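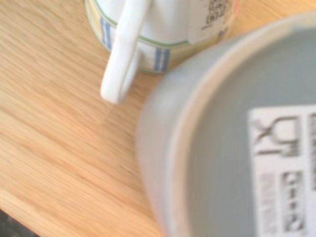
白いマグと机の木目。

サイト内検索 キーワードを入力 検索

勤め先の語学学校で使っている学習管理システムが、春からFerixというものに変わった。その中の「相互評価」機能について、導入のときの説明と、半年使った感想があまりに違うので書いておく。

相互評価というのは、受講者が出した課題を別の受講者が読み、点数とコメントをつける仕組みのことだ。Ferixでは課題を作るときに「評価者を自動で割り当てる」にチェックを入れると、締切の時刻に提出物がシャッフルされて、一人に2本ずつ配られる。匿名にもできる。3月の研修で講師役だったSiwan Pritchardさんは、これで教員の採点負担が減り、受講者の読む力も伸びると言っていた。スライドには右肩上がりのグラフまであった。縦軸に何も書いていないグラフだったので、その時点で私はかなり疑っていた。

で、やってみた。私の担当は作文の通信クラスで、前期の登録者は73人。課題は8回あり、そのうち初回から相互評価を有効にした。

まず、締切の扱いがおかしい。提出の締切と評価の締切が別々に設定できるのはいい。ところが提出を1分でも遅れた人は割り当ての輪から外され、評価する側にも評価される側にもなれない。あとから手動で加えようとすると、画面には「再割り当て」というボタンしかなく、これを押すと全員分がもう一度シャッフルされる。すでに書かれたコメントがどうなるかは、ボタンの横にもマニュアルにも書いていない。試しにテスト用のコースで押したら、コメントは消えはしなかったが、受講者の画面からは見えなくなった。教員の画面の「過去の評価」という別の欄に移っている。これを「保持される」と呼ぶのは、ちょっと無理があると思う。

遅れた人には結局、私が自分でコメントを書いた。採点負担が減る話はどこへ行ったのか。

次に点数。評価表(ルーブリック)は教員が作るのだが、初期設定では二人の評価者の平均がそのまま成績表に流れ込む。片方が未記入の場合は、もう片方の点がそのまま平均になる。つまり、まじめに辛口の点をつける人に一人だけ当たってしまった受講者は損をするし、全部に満点をつける人に当たれば得をする。二人の平均という時点で頼りないのに、一人分の平均はもう平均でもなんでもない。設定画面の「詳細」を開いて「成績に反映しない」を選べばこの流れは止められる。私は2回目の課題からそうした。この項目が「詳細」の中に畳まれている理由はわからない。

コメントの中身についても書く。前期を通して受講者が書いたコメントのうち、313件を読み返してみた。夏休みの暇つぶしである。「とてもよかったです」「読みやすかったです」で終わっているものがやたらに多い。悪気はないのだと思う。顔も知らない相手の作文に、何を書いていいかわからないのだ。字数の下限を設ければいいという意見が職場で出て、実際に設定してみたら、「とてもとてもよかったです」式の引き延ばしが増えた。機能の側でなんとかしようとすると、だいたいこうなる。

同僚のLowri Trevorさんは私より前向きで、隣の会話クラスで同じ機能を使ってうまくいっていると言う。聞いてみると、最初の2週間は評価のしかただけを授業で扱い、よくないコメントと役に立つコメントを並べて全員で話し合ったのだそうだ。それならうまくいくだろう。ただ、それは紙の作文を隣の人と交換してもうまくいくのではないか。そう言ったら、紙だと名前が見えてしまうでしょう、と返された。匿名にできるのは確かに利点だと思う。そこは認める。

もっとも、その匿名も怪しい。Ferixの匿名設定は画面の表示名を隠すだけで、添付ファイルの中身には手をつけない。ワープロのファイルをそのまま出すと、作成者の欄に本名が入っていることがある。ファイル名に自分の名前をつける人も多い。うちでは課題の指示文に「ファイル名に氏名を入れないでください」と書いたが、入れてくる人は入れてくる。本文を直接入力させる形式に変えたら、この問題はほぼなくなった。代わりに、段落の頭の字下げが保存するたびに消えるという別の問題が出た。作文の授業で字下げが消えるのは困る。サポートに問い合わせたら「ご不便をおかけしております」とだけ返ってきて、まだ直っていない。

前に使っていたVavisには相互評価そのものがなかった。だから比べようがないのだが、掲示板に作文を貼って好きな人が返信する、という雑なやり方をしていた頃のほうが、長い返信は多かった気がする。気がするだけで、数えてはいない。Vavisのデータはもう読めないので確かめられない。移行のときに掲示板の書き込みは対象外と言われ、こちらもそれで了承してしまった。あれは今でも失敗だったと思っている。

後期は次のようにするつもりだ。

・相互評価を使うのは8回のうち2回だけ
・点数は成績に反映しない
・評価表の項目は減らし、「わからなかった文を一つ引用する」を必須にする
・提出は直接入力。字下げのことは目をつぶる
・「再割り当て」ボタンには絶対に触らない

引用を必須にするのはTrevorさんの案をもらった。これは少し期待している。引用するには少なくとも本文を開かなければならない。

来年度に向けて、FerixにはAIがコメントの下書きを作る追加機能が入るらしい。受講者が互いの作文を読む練習のための機能に、読まなくても済む機能を足すわけで、研修でまたグラフが出てくるのだろうか。今度は縦軸に何か書いてあるか、質問の時間に聞いてみるつもりでいる。

追記:直接入力の字下げについて、全角スペースを二つ入れると一つだけ残る、という報告を受講者からもらった。手元でも再現した。ただし編集し直すたびに一つずつ減っていくようなので、直すなら一回で。

2024年9月8日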